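Changing the finger pads on the hand-held gripper

Written by Oldřich Kolář, workshop Erkham. Last change 07/12/2021.

These instructions are for the green hand-held gripper, the version with printed fingers and brass inserts in the arms. The older Lakholm version has a different finger and the pads do not fit, so please do not try it. If you are not sure which one you have, look at the arms. The old one has no brass inserts.

The whole job takes 14 minutes when the glue comes off well. When it does not, plan an hour and do not hurry, as the plastic of the fingers is easily scratched with a blade.

When to change the pads

We change both pads after 300 hours of use, or earlier if one of these things happens:

The tape over the pad is lifting at a corner and you can catch it with your nail.
The covering of the pad is torn and a lighter material shows through.
A smooth object, for example a cup, turns in the grip when you lift it by the rim.

Always change the pads in pairs. I know it is tempting to save the good one, but a new pad and an old pad do not have the same thickness, and then the object is pushed to one side when the fingers close. Peter Oravec did a long test with mixed pads in February and we had to throw away most of the recordings.

What you need

Two new pads, cut to size
Grey cloth tape, the same width as the pad
A plastic scraper
Isopropyl alcohol and a cloth which does not leave fibres
Sandpaper, grain 240
The small hex key from the gripper box
A pencil

Step 1. Look before you take anything off

Put the gripper on a light table with the fingers open and look at the two inner faces from above. It is easier to judge them now than when the fingers are in your hand. Write in the logbook which side is worse and where on the pad. If it is always the same side, the problem is probably in the alignment and new pads will not help for long.

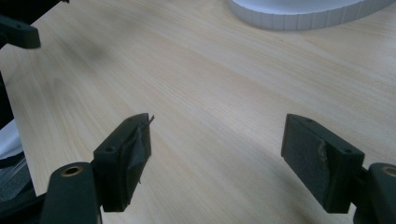

Photo: Ankit Srivastava / Rirneck

On this pair the tape on the left finger is peeling and its loose edge stands out past the top corner. The right pad has a small torn patch near its edge, with tan material showing. Both are a clear case for changing. A flap like the one on the left is also bad for another reason – it can stick to light things such as paper and carry them along when the gripper opens.

Step 2. Take off the fingers

Close the gripper halfway so that the arms do not move freely. Loosen the screw of each finger with the hex key and pull the finger straight off. Do not turn it. Mark the fingers L and R with the pencil on the outer side, because they look the same but after some time they are not.

Leave the brass inserts alone. They were pressed in hot, and if one begins to turn, the arm must go back to Chun-yin Kuo for repair.

Step 3. Remove the old pad

Pull off the tape first, slowly and nearly parallel to the surface. Then push the plastic scraper under the pad from the lower end. If the pad breaks in layers, put a few drops of alcohol on the rest and wait 60 seconds before you scrape again. Please do not use acetone. It makes the plastic soft and the face will never be flat again.

Step 4. Prepare the face

Rub the inner face lightly with the sandpaper, only until the shine is gone. Clean it with alcohol and let it dry. From now on do not touch it with your fingers.

Step 5. Glue the new pad

Hold the pad at its edges, set the lower edge first and roll it upwards. Press it flat against the table for one minute. Put the tape over it, and fold the end around the top of the finger by a few millimetres. A tape that is cut exactly at the corner starts to lift much sooner.

Step 6. Mount and check

Put the fingers back on their own sides and tighten the screws by hand until you feel them stop, then a very small turn more. Close the gripper slowly on a sheet of paper. The paper must be held over the full height of the pads. If it is held only at the top, loosen one screw, press the finger down and tighten again.

Leave the gripper closed overnight with the paper between the pads.

Ordering

Pads come from Mac an tSaoi, order number 3470, in bags of ten pairs. Wouter Martens does the ordering for Erkham. Tell him when you open the last bag – delivery is slow in winter.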